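4 Extension leads and shared sockets in older rented homes
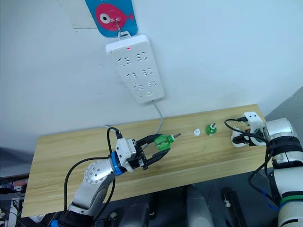 Figure 1. Multi-way power strip hung from a wall hook, with the indicator light on.

Why do people in older rented homes use so many extension leads?
Mostly because the rooms were wired when a household owned far fewer electrical things, and tenants are seldom able to have new sockets put in. A lead costs little, needs no permission and can be taken along to the next address.

4.1 Background to this section

The previous section dealt with the age of the fixed wiring in the homes we visited. We now turn to what tenants add to it. Most earlier work on household electricity treats the wall socket as the end of the supply and the appliance as the start of the demand. In the homes in our study there was nearly always something in between: a lead, a multi-way strip, a plug-in timer, a travel adaptor left in place for years. These items do not appear on any inspection form we were shown, and they are seldom mentioned in tenancy agreements except in a general line about misuse of the electrical supply.

The survey covered 235 rented homes in two districts, Lolcombe and Rendov. Lolcombe is made up largely of terraced houses later divided into flats. Rendov has purpose-built blocks with larger rooms and fewer internal walls. In both places the typical bedroom had one double socket, often placed beside the door where a lamp would once have stood. Kitchens were better supplied, though the extra sockets tended to be above the worktop and of little use for anything on the floor.

Interviews were carried out by Bautista Toledo in Lolcombe and by Meifang Liao in Rendov. Each visit included a walk through the home with the tenant, during which every lead and strip in use was entered on a plan of the rooms. The visits produced 3,276 entries in all, where an entry means one appliance and the route by which it was connected. Tenants were asked when the lead had been bought, why it was put where it was, and whether it had ever been moved.

4.2 How leads come into the home

Few tenants could remember choosing a lead with any care. The usual account was that something new had arrived, such as a heater, a printer or a second monitor, and there was nowhere to plug it in. The lead was then bought the same week from whichever shop was nearest. Several tenants had been given theirs by the people who lived there before, along with curtain rails and a shower mat.

One woman in Lolcombe described the process in a way that was repeated, with small changes, in many of the other interviews:

"When I moved in there was a lead behind the bed already. I plugged the lamp in and left it. Then I had the phone charger, then the fan in the summer, and after that I got a longer one for the desk. I never sat down and planned it. I'd be embarrassed if you drew it out."

We did draw it out. Her bedroom had one double socket, from which two leads served the bed and the desk by separate routes along the skirting board. Nothing about this was unusual for the sample, and the total load was well within the rating of both leads. Her discomfort seems to have come from the look of the arrangement and from a vague sense that a tidy household would not need it.

Tenants who had moved from another country sometimes brought their leads with them, together with appliances that fitted them, and bought one adaptor for the wall end. This was cheaper than replacing the plugs on everything. It also meant that the wall end had a single fuse, where there was a fuse at all, for a group of appliances that had been made with another system in mind. Landlords we spoke to were mostly unaware of the practice. Two said they would object to it but could not say which part of the agreement it would breach.

4.3 Where leads are kept

The position of a lead matters for safety and also for how it is used day to day. We grouped positions into floor, furniture and wall. Floor was by far the most common. Leads on the floor collected dust, were stepped on, and in a few homes ran beneath a rug, which is generally advised against as the cable can become worn without anyone noticing and heat is held in.

Furniture positions included the back edge of a desk, the inside of a shelf and the underside of a table. These were preferred by people who worked from home and who plugged and unplugged things several times a day. Tenants in this group could usually say what each socket was for. Some kept one free on purpose for a laptop.

Wall positions were less common and depended on what the tenant was allowed to do to the wall. Where drilling was forbidden, adhesive hooks were used, with mixed results. An adhesive hook is sold with a stated load, but that load assumes a clean and sound surface, and the walls in many of these homes had been painted over several times. The weight of the plugs and their cables also has to be added to the weight of the strip itself. Tenants rarely thought of this until a hook gave way. On the other hand, a strip at hand height can be switched off easily, and we found that tenants who could reach their strip without bending were more likely to report switching it off at night.

That finding should be treated with care. People who go to the trouble of mounting a strip may be the kind of people who switch things off in any case. We did not measure use directly, and the answers given in interviews are likely to be on the generous side.

4.4 Linked leads

Plugging one lead into another is widely discouraged. It was nevertheless present in both districts, most often in living rooms where the television stood on the wall opposite the only socket. The tenants concerned tended to know that it was advised against. They spoke of it as a thing they had been meaning to sort out.

The practical risk depends on what is at the far end. A set of low-power items such as a router, a lamp and a games console will not trouble a lead in good condition. A portable heater is another matter. With a rating in the region of 3,000 watts, a larger heater takes almost everything that a single 13-amp plug can supply, and leaves no margin for anything else on the same strip. Heaters were moved from room to room in cold weather and were plugged in wherever there was a gap. In the Rendov interviews, which were finished in September, tenants were talking about last winter from memory, and we think heater use is under-recorded there for that reason.

Very few tenants had looked at the rating printed on their lead. When asked, several turned it over during the interview and were unable to find the figure, or found that the label had worn away. Coiled leads raised a further point. A lead on a reel has a lower rating when wound than when fully let out, and this was news to almost everyone who owned one, including a landlord who kept a reel for his own repairs.

4.5 What landlords and agents say

Landlords were asked whether they considered leads to be part of the home or part of the tenant's belongings. All of them gave the second answer. At the same time, a number had supplied leads themselves, either left over from furnishing the flat or provided after a tenant complained about a lack of sockets. None of these had been entered on an inventory.

The letting agent with the largest share of our Lolcombe homes, Dramani, gives new tenants a printed sheet on electrical safety. It advises against overloading sockets but does not say how a tenant might work out whether a socket is overloaded. Staff at the office were helpful and open about this, and said that the sheet had been written to fit on one side of paper. In Rendov most tenants dealt with the owner directly and had been given nothing in writing.

The cost of adding sockets was raised by both sides. Tenants thought it would be high and did not ask. Landlords thought tenants were content, as they had not asked. In the few cases where a request had been made and agreed, the work was done in a day and the tenant reported removing at least one lead as a result – though in one flat the lead was kept and simply moved to the new socket, where it served more appliances than before.

4.6 Comparison with Murau

A smaller set of interviews in Murau, covering 10 homes, was carried out to see whether the same patterns held where the housing was newer. Bedrooms there had sockets on at least two walls. Leads were still present, but they were shorter, and their main use was to gather chargers in one place. Linked leads were not found. The set is too small to support any firm claim, and the homes also differed in rent and in the age of the tenants.

The Murau interviews do suggest that the number of sockets is only part of the matter. Where they are placed in relation to the bed and the desk appears to count for as much. In several of the Lolcombe flats there was an unused socket behind a wardrobe, and the tenant was running a lead from the opposite side of the room. One tenant learnt of such a socket during our visit, when the room plan was compared with the landlord's drawing.

Section 5 sets out the room plans in more detail and describes how the routes were coded.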